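13 de agosto de 2026

Visita a Nimside, demostración de sutura con el Musent. ¡Por fin! Dorothy Cropper nos dejó la consola 20 minutos a cada uno y se me hicieron cortísimos. Lo primero que noté fue el pedal del embrague, mucho más suave que el nuestro de julio. Pregunté por los registros de la muñeca: guardan a 100 Hz y Dorothy me pasa un fichero de prueba.
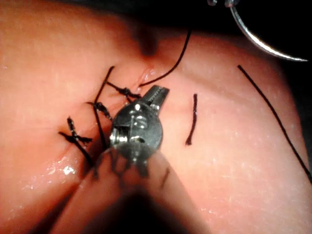
Quiero repetir en casa el ejercicio de anudado con nuestro banco, aunque sea con las pinzas viejas. Me interesa sobre todo el espacio para girar la muñeca: con tres nudos ya puestos a la izquierda y el hilo negro tan cerca de las puntas, hay que pensar el giro antes de cerrar. Apuntar ángulos y probar con hilo más corto. Pendiente: escribir a Dorothy por el fichero.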